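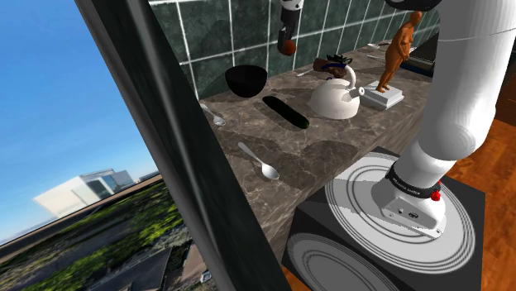 Küchenszene aus Favetti, gerendert: Schale, Gurke, Kessel, Statue, und am Greifer etwas kleines Rötlich-Oranges.

Favetti ist ein Simulationspaket, mit dem man Greifstrategien prüfen soll, bevor ein echter Arm echtes Geschirr zu fassen bekommt. Dazu gehört ein Verfahren namens Besero: Es würfelt Gegenstände, Licht und Oberflächen durch und sagt aus den Ergebnissen voraus, wie sich eine Strategie später am Gerät schlägt. Ich hatte das Paket einen Monat lang auf dem Rechner, der Lüfter kennt mich seitdem beim Vornamen.

Die Installation dauert einen Nachmittag. Das Handbuch setzt voraus, dass man es schon gelesen hat.

Zur Methode: Ich habe 234 Durchläufe mit der Strategie Quan gerechnet, die Aufgabe lautete immer »kleines Objekt in die Schale«. Im Rechner klappten 60 Prozent. Danach kamen 24 Versuche am richtigen Arm, davon gelangen 9. Wer daraus eine gute Vorhersage liest, arbeitet vermutlich im Vertrieb. Die Rangfolge stimmte allerdings: Quan lag in beiden Welten vor dem älteren Zomier, und für die Auswahl zwischen zwei Kandidaten reicht mir das.

Die Ausstattung verdient ein eigenes Wort. Marmorplatte, dunkelgrüne Fliesen, Fenster mit Blick ins Grüne - so schön hat es der Arm bei uns nicht. Warum auf einer Arbeitsplatte eine Figur mit gesenktem Kopf auf einem Sockel steht, verrät das Handbuch auch nicht. Als Störobjekt taugt sie, Zomier fuhr mit Vorliebe dagegen.

Weniger gefallen hat mir die Reibung. Glatte Dinge haften in Favetti zu brav am Finger, ein Löffel rutscht dort so gut wie nie weg. Man kann den Wert von Hand ändern, in einer Datei, deren Kommentare auf eine frühere Version verweisen. Nach der Korrektur kam die Erfolgsquote der Wirklichkeit näher, die Rechenzeit leider dem Feierabend.

Empfehlung: ja, zum Vorsortieren. Für absolute Zahlen bitte weiter selbst Löffel aufheben.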